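Okay so I promised a while back I'd write up how I look after the wiping cell, and I kept putting it off since most of the looking after is boring. But I got two messages asking about gripper fingers and one asking what I clean the table with (the robot cleans the table! that's the point!), so let's do this.

Quick catch-up if you're new. The cell is one robot, one gripper, one white table and one cloth. We draw on the table with marker and the arm wipes it off. That is the whole job, and it has eaten my winter. At work it's called Farkmont, after the street the old shop was on, and I'm the person who gets the call when Farkmont is in a mood.

Its mood lately was skating. The arm would pick up the cloth, put it down on the ink, start its stroke, and the cloth would twist under the fingers and ride over the marks instead of scrubbing them. You'd get a nice gray smear and a smug robot. The log said every stroke was fine. The log always says every stroke is fine.

My first guess was the fingers. The rubber pads on ours go shiny after enough cloth, and a shiny pad has no bite at all. I pulled them, and yep, one was like glass down the middle. I scuffed both with fine sandpaper, wiped them with alcohol, let them dry and put them back with new screws (the old ones were getting round in the head and I was sick of swearing at them). Please don't crank those screws. Snug, then a tiny bit more. I stripped one in November and lost a whole afternoon to it.

That helped some. Then I checked the zero on the gripper, which I should have done first, and it was off by a hair. Close it empty, tell it that's closed, open it, close it again, see if it agrees with itself. Mine took 3 tries before it settled. Huvthorpe, the little program I use to talk to the arm, has a button for this and also a button right next to it that forgets your table height. Guess which one I hit.
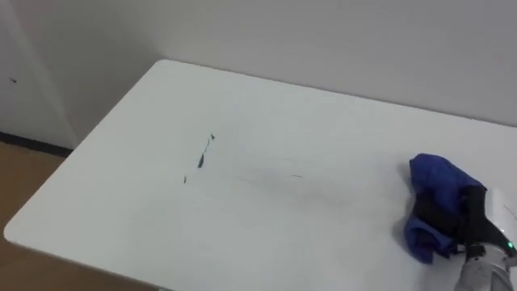 Farkmont shop, 24/02/2026

So, table height, from scratch! The blue cloth is what I use for this because it bunches up thick enough to forgive me while I'm creeping down. I let the fingers clamp it, bring the arm down in little steps until the cloth is pressed on the tabletop, and then back off by one step. Green light on the gripper, good, keep going. I leave the black streaks alone on purpose until the height is saved, so there's something real to wipe on the first run.

After that comes the press setting, and this is where everybody wants a magic number. Ours sits at 16 right now. It was at 20 for most of the winter and I think that was half my trouble, because pushing harder just made the cloth fold over on itself. Your number will be different. Start low, do a stroke, look at the ink, go up one.

A few other things I do while I'm in there:

I run my hand along the cable by the gripper and feel for stiff spots. The last one died right where it bends, and it died slowly, with dropouts that looked exactly like a software problem. Two evenings, gone.

I wiggle the wrist with the power off. If it clicks, I find out why before I do anything else.

I clean the gray haze off the table by hand with a proper board cleaner once in a while. Old smears build up and then fresh ink goes on top of them and you can't tell what the arm missed today from what it missed last week. I use the Zarnetti spray, it smells like oranges and the bottle leaks, I keep buying it.

And I wash the cloths. No fabric softener!! I did one load with softener and the whole batch went slick, and I spent a morning blaming the fingers for it.

With the pads scuffed and the press turned down I ran 4 rounds of fresh marker and the skating only came back once, on the last one, when the cloth had been picked up right at its corner. I think that's a grasp problem and I don't have a fix yet. My plan is to make it grab deeper into the bunch, which means touching the pickup routine, which means I'll probably break Luo (that's the script that runs the whole loop) for a week.

Pads for the spare gripper are on order. If you've found a rubber that doesn't glaze over, tell me in the comments, I will try pretty much anything at this point.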